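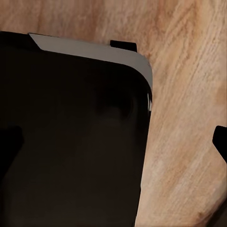

According to Darcy Bergeron, the spotted salamanders of the Gralledano Woods were known to local families long before any survey recorded them, and were usually called "rain lizards" by people who met them on the road at night. The name is misleading. The spotted salamander (Ambystoma maculatum) is an amphibian, has no scales or claws, and is only distantly related to lizards.

Description

Adults are stout, with a broad head, a rounded snout and smooth skin. The back is black to dark gray, marked with two uneven rows of yellow spots running from the head to the tail. Spots on the head are sometimes orange. The belly is a plain slate gray. Most adults at Gralledano fall between the usual limits for the species, and the females are often heavier than the males in early spring, when they are carrying eggs.

Habitat and habits

The species lives in moist hardwood forest and spends most of the year underground, often in burrows dug by shrews and other small mammals. It feeds on earthworms, slugs, spiders and insects. Because it is active mainly on wet nights, it can be common in a woodland and still go unseen by regular walkers.

Breeding takes place in vernal pools - shallow basins that fill with snowmelt and rain and dry out later in the year. These pools do not support fish, which would eat the eggs and larvae. The woods contain 11 mapped pools, of which the largest is Clistness Pond, near the northern boundary. Egg masses are attached to submerged twigs and may be clear or milky white. Many turn green as a single-celled alga grows inside the eggs.

Migration

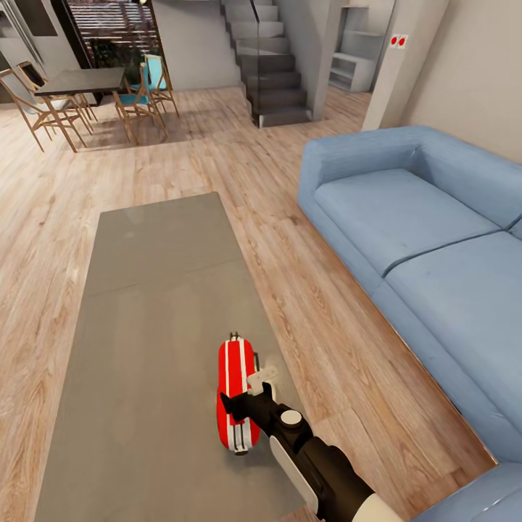

One resident of MacLeod Road recalled that the first warm rain brought so many salamanders onto the pavement that drivers turned back and went home the long way. The first movement in 2022 was recorded on 23 February 2022, during a mild night with steady rain. Males generally arrive at the pools before females, and adults tend to return to the same pool year after year, often by the same route.

Larvae hatch in spring and breathe through feathery gills. In dry years the smaller pools may be empty by late June, before the young have changed into their land form, and few or none survive. Deeper pools give more reliable results.

Conservation

The main local threats are road traffic, the filling of pools and the loss of shade when nearby trees are cut. Three pools lie outside the protected boundary, on the Tidesus tract, and are entered only with the owner's permission. Visitors are asked to keep dogs out of the water and to replace any log or stone they turn over. Salamanders should not be handled with dry hands or with hands that carry insect repellent, as their skin absorbs chemicals easily.

See also: Marbled salamander; Wood frog; Vernal pool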